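Looking After Poem Notebooks at Home

If you write by hand, sooner or later you have a shelf of notebooks and a drawer of loose sheets. I have kept mine since I was 12, and I lost a good part of the early ones to a damp closet. These are the habits I use now.

Write in pencil or pigment ink. Ballpoint is fine for a first draft, but some ballpoints bleed through thin paper after a few years. Washable school ink runs at the first drop of tea.

Number the pages before you start a new notebook. It takes ten minutes. When a page comes out you will know where it goes, and you can write "continued on 28" when a poem jumps ahead. Leave the first two pages blank for a list of titles and fill it in as you go.

Store notebooks upright, packed closely enough that they don't lean. Spiral ones go flat in a box, with the wires facing alternate ways so the stack stays level. Keep them off outside walls and out of the basement. A bedroom shelf away from the window is better than anywhere in the garage.

For loose sheets, take out staples and paper clips first. They rust, and the mark goes through several pages. I use plain card folders, one per year, with the month in the top corner of each sheet. February is always my thickest.

If a notebook gets wet, stand it on end with the pages fanned out and point a fan near it, not at it. Slip paper towels between every few pages and change them often. Do not use a hair dryer - the paper cockles and the cover glue lets go. If you can't deal with it that day, put it in a freezer bag and freeze it. Mine came out readable after a month in there.

Old tape is best left alone. To mend a fresh tear, use a strip of thin tissue paper and wheat paste, and let it dry under a heavy book with wax paper on both sides.

Type up the ones you care about. I do 4 poems an evening, keep the line breaks exactly as written, and save a copy somewhere outside the house. Mhairi Semple in our writing group photographs hers by the kitchen window at 9 in the morning, which gives even light without a flash.
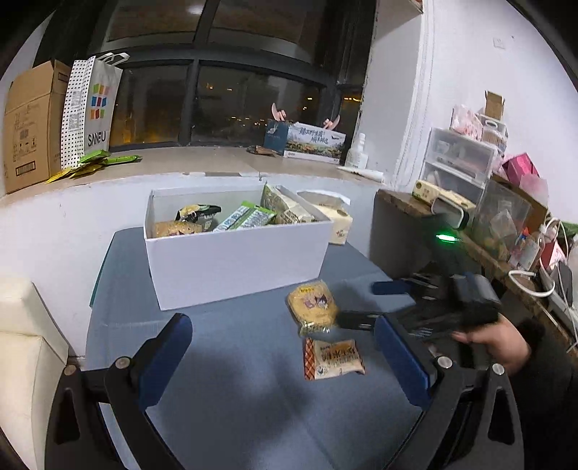 Photograph the crossed-out drafts too. You may want the line you dropped. Name each file with the year, the notebook and the page, so 3 comes up before 4 when you sort them, and put a zero in front if you have more than nine notebooks.

Dust the shelf twice a year with a dry brush. Check the bottom edges for small holes or yellow powder while you have the books down, and keep anything suspicious in a sealed bag away from the rest.

Related tips
Sewing a simple three-hole pamphlet
Getting ink off a wooden desk
How to press a curled cover flat
Reading lamps that don't glare
Reusing half-filled school notebooks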